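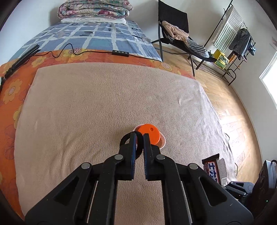
Orange disc on a blanket.

Section 3. Getting into your room at the Fliravach Guesthouse

Read this part before you arrive, ideally while you still have a signal. The lane up from Irkport has very little of it, and the front desk closes at nine whether or not you are on your way.

3.1 Late arrival

1. Park in the lower lot. The upper lot belongs to the bakery, whose owner gets up at three and has strong feelings.
2. Walk to the side door under the lamp. The grand door with the brass knocker has been painted shut for years.
3. Enter the four-digit code from your confirmation message, then press the star key. Wait for the click.
4. Push. Push harder than seems polite.
5. Take the envelope with your name on it from the rack. If your name is spelled wrong, take it anyway.

Note: The keypad goes to sleep after 21 seconds. If you were still looking for your glasses, start again at step 3.

Caution: The third stair is higher than its neighbors. It has been this way for almost 100 years and has no plans to change.

3.2 Heating and hot water

1. Find the Parkorard thermostat beside the wardrobe.
2. Turn the dial to 2 and leave it there. Higher numbers make the same heat with more noise.
3. For a hot shower, open the left tap fully and give it a few minutes. The boiler is downstairs and the water has to climb, same as you did.
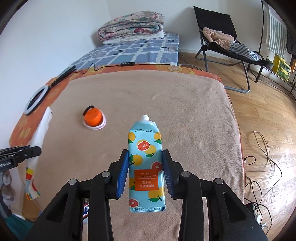 4. Close the tap firmly when you are done. A drip in the Iordache Suite can be heard in the breakfast room, where it will be discussed.

Note: Extra blankets are kept in the hall chest. Help yourself, and leave the lid down so the cat doesn't move in.

3.3 Breakfast

Breakfast is served from seven thirty until the eggs are gone. To order it in your room, hang the card on the outside door handle before midnight. Cards hung on the inside handle are admired only by you.

3.4 Checking out

1. Strip nothing, fold nothing. We have our own way of doing it.
2. Drop the key in the slot by the desk.
3. If the slot is full, knock for Anca Cârstea, who has the office behind the stairs.

The garden gate is locked from the end of the season until March. Please use the side door instead of climbing over.

Revised 2018-12-25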